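Leave the Table Alone

08/11/2018

Every fall somebody writes the piece about clearing your surfaces. You know the one. Bare table, one bowl, maybe a lemon. I have read it 100 times and I want to argue the other side, quickly, I have bread in the oven.

A table you live at should have stuff on it.

I grew up with a table cloth under a placemat under a plate. Three layers before you got to food. My aunts in Clesitz did the same and added a sheet of clear plastic over the top, which stuck to your arms in summer. Ugly? A bit. But you could put down a hot cup without anyone yelling. You could do homework there. The cloth took the beating and the cloth got washed.

Then I moved to Urkcombe and rented a place with a "statement" table. Raw oak, oiled. The landlord left 28 lines of instructions about it. No glasses without coasters, no newspaper, no citrus. I ate on the couch for a year. So much for the statement.

What I have now is a cheap table with a cover on it and I am a happier person. People come in and just sit down, they put their keys on it, they put there elbows on it.

And the placemat. Let me defend the placemat, the flowered kind with the fancy beige border, the kind design people make a face at. It's a picture you eat off. That's a nice thing to have. Carnations especially, an unfashionable flower, a gas station flower, and printed on a placemat they look great and never go brown. A little mirror standing on the table too, why not. Do your face there. The light is better than the bathroom anyway. A drink can lying on its side on the edge of the border doesn't bother me one bit. Wipe it if it leaks. 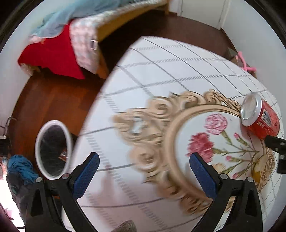 How often should you wash a table cover? Once a week if you eat on it every day, sooner if something spills, and the wipeable kind just needs a damp cloth after meals.

That is the whole upkeep. Compare it with oiling wood every 4 months.

I know the argument against. Clutter makes you anxious, a clear table is a clear head, etc. Fine, for some people. I've had a clear table and my head was the same as ever, only now I was also worried about rings. And there's clutter and there's use. A pile of mail from October is clutter. I'd toss that. A mirror you look in every morning is not in the way, it's where it lives.

Also the money part, which the lemon people skip. Amholm had a dining table in the window last month for 1,534 dollars. Bare, obviously, with one bowl. Two doors down at Popescu, the housewares place, you can get a cover, a set of placemats and something for lunch and still have change from a fifty. The woman at the register told me the plain gray mats don't sell. Flowers sell. Fruit sells. The ones with a lace sort of edge sell before holidays. People know what they like when no magazine is looking over there shoulder.

My rule, if you want one: keep enough space for two plates. Everything else can stay. When company comes you shove it all to one end, and when they go home it spreads out again by itself overnight.

Buy the flowered one. Put it under the can, under the toast, under your elbows. When it gets too stained to love, cut it up and line a drawer with it, I have carnations under my forks right now and I see them every time I go for a spoon.

OK, bread.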